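How I Take Care of My Wooden Tabletop

By Maxence Leclerc

Wednesday, July 29, 2026

When we moved to our apartment, the first thing I bought was a wooden table for the kitchen. I paid 200 for it in a small second-hand store called Nonside, and the seller told me only one thing: "Oil it." He did not tell me how, or how often, or with what. I made several mistakes before I found a routine, and I write it down now because two neighbors have asked me for it.

First, find out what finish you have

Put a drop of water on the wood and wait ten minutes. If the drop stays round, the table has a varnish or a lacquer, and you should not oil it. The oil can not go inside and it will stay sticky on top. If the drop makes a dark spot, the wood is oiled or bare, and most of what I say below is for you. Try this under the edge or in a corner where you do not look every day.

Daily cleaning

I use a cotton cloth, warm water and a very small quantity of dish soap. The cloth must be squeezed well. Wipe along the grain, then wipe again with clean water, then dry with a towel. Many people skip the drying, and I also skipped it for a year. The wood became rough like a cat's tongue, mostly near the sink.

Please do not use vinegar every day. My mother-in-law does it and her table has lost all its shine. For grease I prefer a spoon of baking soda mixed with water, left for two minutes and removed gently. Test it first in a hidden place, because on oak it can leave a darker color.

White rings from cups

A white ring usually means that the moisture is in the finish and did not reach the wood. Put a dry cotton cloth over the ring and pass a warm iron on it, without steam, for a few seconds. Lift and look. Repeat it three or four times if necessary. With a hot iron I burned a corner once, so choose the lowest setting and have patience.

A black ring is more difficult. This one is deep, and often there is iron in it, from a wet can or a pan. You will have to sand, and perhaps it will not go away completely.

Sanding and oiling

I sand one time per year, in April, when I can open the windows. I start with 120 grit paper and finish with 240, always in the direction of the grain. If you go across, the scratches are not visible at first, but after the oil they all come out. Remove the dust with a vacuum and then with a cloth that is only a little damp. Let it dry overnight.

To check my work I look at the surface from above and then from the side, with my eyes near to the wood. The streaks of the grain should be clear and you should not see any gray haze over them.

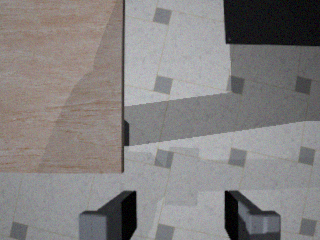

Pale wood with reddish-brown and orange-brown grain. Always sand and oil along these lines.

For the oil, I have tried two. The Bomora oil is thin and it goes in quickly, but it has a strong smell for three days. The Flirkex one is thicker and costs more, and I find that the color becomes a bit yellow. Today I buy Bomora. Put a small amount on a cloth, spread it, wait fifteen minutes, and then take off everything that remains on the surface. This last step is the most important – the oil that stays on top will never dry nicely. Do a second thin coat the next day.

Attention with the cloths! A cloth full of linseed oil can catch fire by itself when it is folded in the trash. Spread it flat outside to dry, away from anything that burns, or put it in a metal can with water and close the lid.

The edges

The edges of the table drink more oil than the top, especially where the wood is cut across the fibers. I give them one coat more. If your table has a glued edge strip, look if it is lifting. A little wood glue on a toothpick, some painter's tape to hold it, and one night of rest will usually repair it.

Sun and shade

Wood changes color with the light. For this reason I move the fruit bowl every week, and in summer I close the curtain after lunch. We once left a placemat from Majimbun in the same place for five months, and the rectangle is still there, only weaker now.

Small things I keep in the drawer

Cork coasters, a plastic card for scraping candle wax, and one walnut. You can rub the walnut on a light scratch and then polish with your finger. It does not repair the scratch but it makes it darker, and on my table this is enough. Do not do it if somebody in the house has an allergy to nuts. For them I use a wax stick in a similar color.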